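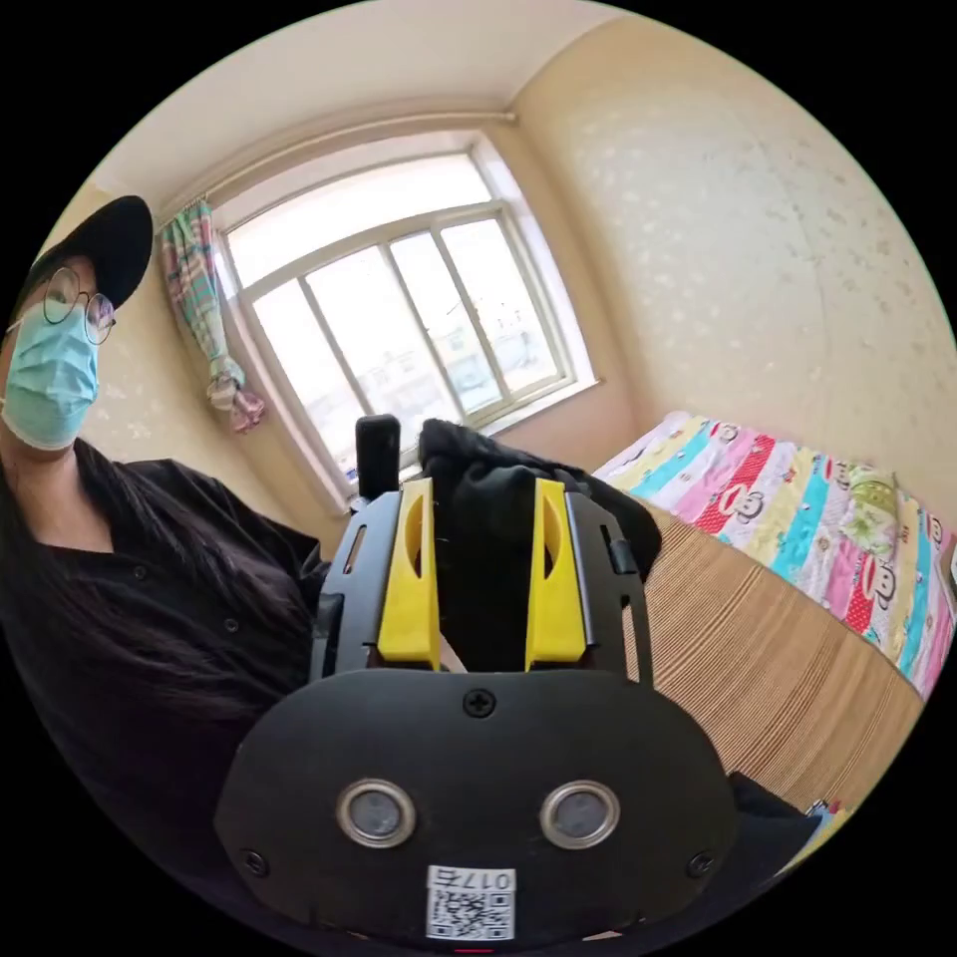 Heft 27 · Seite 10

**Schwarze Wäsche, die schwarz bleibt**

Schwarze Hemden und Hosen gehören auf links gedreht in die Maschine, Knöpfe zu, Reißverschlüsse auch. Ich wasche sie bei niedriger Temperatur und mit flüssigem Mittel, weil Pulver bei mir gern helle Streifen hinterlässt. Und bitte die Trommel nicht vollstopfen! Dunkler Stoff reibt sich sonst an sich selbst grau, vor allem an Kragen und Manschetten.

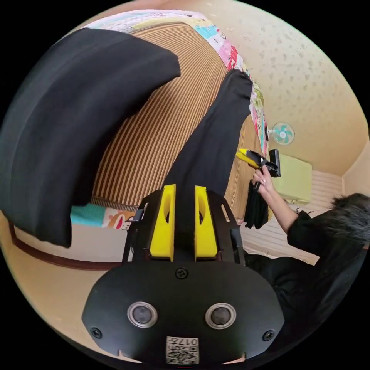

Beim Weichspüler bin ich inzwischen ganz raus. Ein Schuss heller Haushaltsessig ins Fach, 2 Esslöffel reichen völlig, und der Stoff fühlt sich herrlich griffig an (der Geruch ist nach dem Trocknen weg, versprochen). Aber nie zusammen mit Chlorreiniger!

Fusseln gehen wunderbar mit einem leicht angefeuchteten Gummihandschuh ab, immer in eine Richtung streichen.

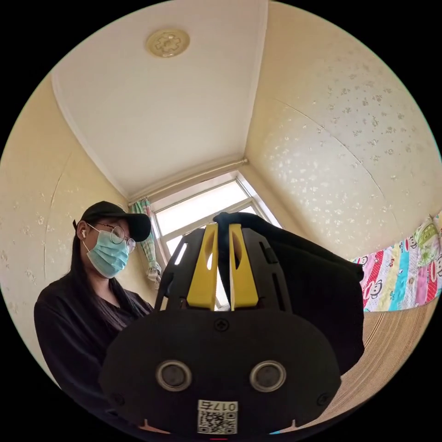 Getrocknet wird im Schatten, ebenfalls auf links. Im Juni hatte ich eine Hose einen ganzen Nachmittag in der Sonne vergessen, und seitdem hat sie einen rötlichen Schimmer, den ich mit Textilfarbe von Tulier fast weggebracht habe. Fast! Bügeln dann mit einem Tuch dazwischen, sonst glänzen die Nähte.

Bunte Decken übrigens beim ersten Mal allein waschen, knallige Farben bluten manchmal kräftig aus.
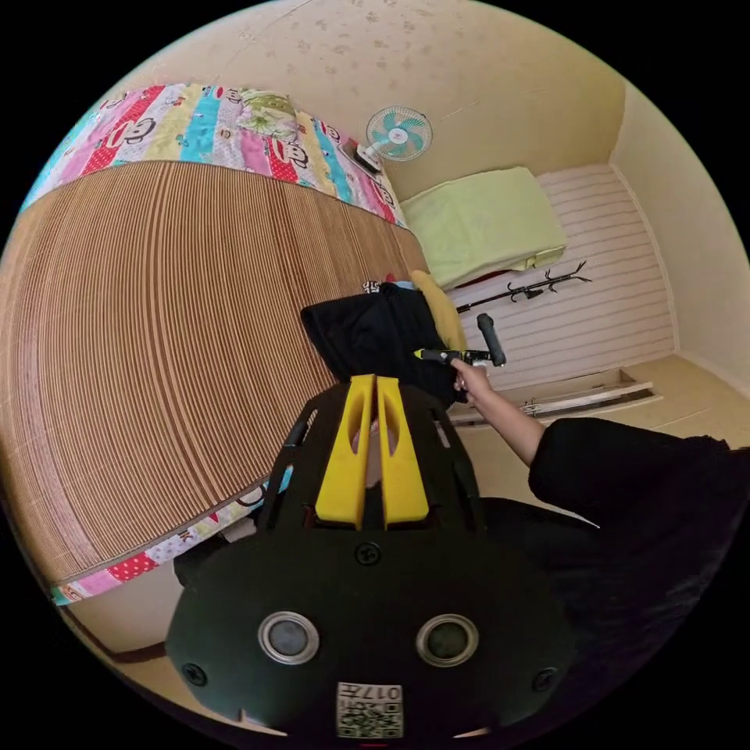

Itzel Salinas schreibt dazu, sie nehme statt Essig lieber Zitronensäure, einen gestrichenen Teelöffel auf einen halben Liter kaltes Wasser, und davon nur einen kleinen Schluck ins Fach. Bei ihr sei das Wasser so hart, dass schwarze T-Shirts früher nach wenigen Wäschen stumpf ausgesehen hätten. Für Wolle und Seide lasse sie beides weg.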